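Le dernier centimètre de la salle de bains

Tout le monde veut un plan en pierre et une vasque encastrée. Reste à savoir où poser la brosse à dents.

Il existe une pièce où l'on entre chaque matin dans son état le moins présentable, et c'est celle que nous avons décidé de transformer en hall d'hôtel. Le mouvement a commencé il y a une dizaine d'années avec la disparition du rideau de douche. Il s'est poursuivi par l'exécution sommaire du tapis à poils longs, puis par l'arrivée massive du gris. Gris perle, gris ardoise, gris qui ne dit pas son nom. Le carrelage vert d'eau de nos grands-mères, lui, attend son heure dans les brocantes, où il se vend désormais plus cher que le neuf.

J'ai passé une partie du mois de juin à m'intéresser aux meubles-vasques, pour une raison peu glorieuse : le mien gondolait. Le vendeur de l'enseigne Weldu m'a demandé quel « usage » j'en faisais. J'ai répondu que je m'y lavais les dents. Il a noté quelque chose, longuement, puis m'a tendu un catalogue de 664 références dans lequel pas une seule vasque ne semblait avoir connu le dentifrice.

Car le catalogue ment par omission. On y voit une branche d'eucalyptus, un savon carré, parfois une serviette pliée par quelqu'un qui dispose de ses après-midi. On n'y voit jamais le tube entamé, le chargeur de la tondeuse, l'élastique à cheveux entortillé, ce flacon de collyre dont personne ne sait s'il est encore bon. L'intérêt d'une vraie salle de bains tient à cette négociation quotidienne entre le décor qu'on a payé et les objets dont on se sert.

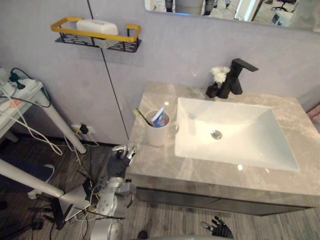

Lejla Kolev appelle cela « la ligne de front ». Elle dessine des salles de bains depuis assez longtemps pour avoir vu revenir le robinet noir mat deux fois, et elle a renoncé à croire aux plans de travail dégagés. « Les clients me jurent qu'ils vont tout ranger dans les tiroirs. Je leur dis oui. Je repasse trois mois plus tard et tout est dehors, sauf les tiroirs, qui sont pleins. » De quoi ? « De ce qui était dehors avant. »

Sa doctrine tient en peu de mots : admettre la brosse à dents. Lui attribuer une place, de préférence à gauche si la famille est droitière, et surtout cesser de lui acheter des gobelets conçus pour elle. Le gobelet à brosse à dents, explique-t-elle, est un objet triste, trop étroit pour être lavé, trop léger pour rester debout, et qui cultive au fond une petite mare que l'on découvre le jour du déménagement. Une tasse ordinaire fait mieux. Elle a une anse, elle pèse son poids, elle passe au lave-vaisselle. Et quand elle casse, on prend celle d'à côté.

J'ai essayé. La tasse en question portait le logo d'un colloque à Netley où je ne suis jamais allé. Elle tient son rang depuis, et je constate qu'il faut à peu près une semaine pour que les invités arrêtent de demander si l'on a oublié son café.

La question de la fleur est plus délicate. Il en faut une, paraît-il, puisque la pierre grise « appelle du vivant ». Or le vivant, dans une pièce sans fenêtre où l'on prend des douches à quarante degrés, tient rarement jusqu'au dimanche. D'où le triomphe de la fleur artificielle, longtemps reléguée aux restaurants de bord de route et revenue par la grande porte dès qu'on a eu l'idée de la glisser, blanche, dans un petit vase noir. Lejla Kolev n'y voit aucun inconvénient, à condition de la dépoussiérer. « Une fausse fleur sale, c'est pire qu'une vraie fleur morte. La morte a au moins une excuse. »

Passons au mur, territoire négligé. La maison Nostent, qui fabrique des étagères perforées à rebord pour des gens comme moi, en propose une à 100 euros et une autre, identique à l'œil nu, à 1 270. La différence, m'a-t-on dit au téléphone, réside dans la perforation. J'ai demandé ce que la perforation avait de particulier. Elle était pensée.
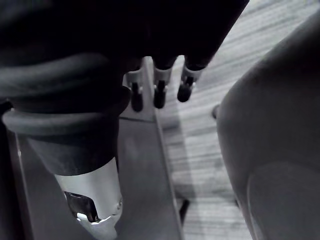 On aurait tort de se moquer, et je me suis d'ailleurs surpris à hésiter. Une étagère murale rend un service immense : elle soustrait au plan tout ce qui n'a pas besoin d'eau. Les mouchoirs montent. Les cotons montent. La crème qu'on n'ouvre jamais monte aussi et prend, à hauteur des yeux, une sorte d'autorité. Le danger est qu'on y prend goût, que l'on perce un deuxième rang, puis un troisième, et que l'on se retrouve à se brosser les dents au fond d'une quincaillerie.

Chun-yin Yuen a résolu le problème autrement. Installé à Flodedcombe, où il rénove des appartements pour des propriétaires pressés, il applique une règle dite des 2 objets : deux objets décoratifs par pièce d'eau, tout le reste doit servir. Le robinet compte-t-il ? Il soupire. Le robinet, selon lui, est le point où la décoration et l'usage se livrent bataille. Les modèles anguleux sont superbes jusqu'à la première goutte de calcaire, laquelle se dépose précisément sur l'arête que l'on avait choisie. Le noir mat garde la trace du savon, et même, avec un peu de patience, celle du chiffon qui a servi à enlever le savon.

Il a aussi un avis sur les vasques encastrées par-dessous, ces cuves blanches qui semblent avoir été découpées dans la pierre. Il les aime. On pousse l'eau d'un revers de main et elle tombe dedans, sans rebord pour la retenir. Le joint, en revanche, se loge là où l'œil ne va pas, et ce que l'œil ne voit pas, l'éponge l'ignore. Il conseille de s'accroupir une fois par mois, une lampe à la main. Je l'ai fait. Je ne souhaite pas en parler.

Puis il m'a parlé du sol, avec une ferveur que je n'avais pas anticipée.
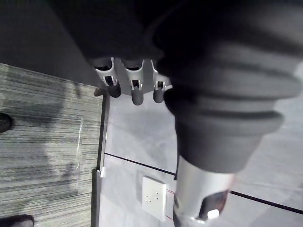

Le sol est la dernière chose que l'on choisit et la première que l'on sent. Pieds nus, à six heures et demie, personne ne se soucie du veinage de son plan de travail. Yuen est un partisan du textile rayé, et le gris s'y défend mieux qu'ailleurs : des rayures serrées où se mêlent le gris, l'anthracite et le blanc cassé absorbent visuellement la peluche, le cheveu et le talc, quand un uni clair les expose comme au musée. Il n'en met pas devant la douche, entendons-nous. Il en met à l'endroit où l'on s'arrête, où l'on cherche ses chaussons, où l'on repense à la réunion de neuf heures.

Quant à mon meuble, il a été remplacé. J'ai pris le plan gris clair, la façade gris foncé, et un tiroir de plus que nécessaire, dans lequel j'ai rangé d'un coup tout ce qui traînait. Lejla Kolev doit passer voir le résultat mardi 30 octobre. J'ai prévu de vider le tiroir la veille, ou de le fermer à clé.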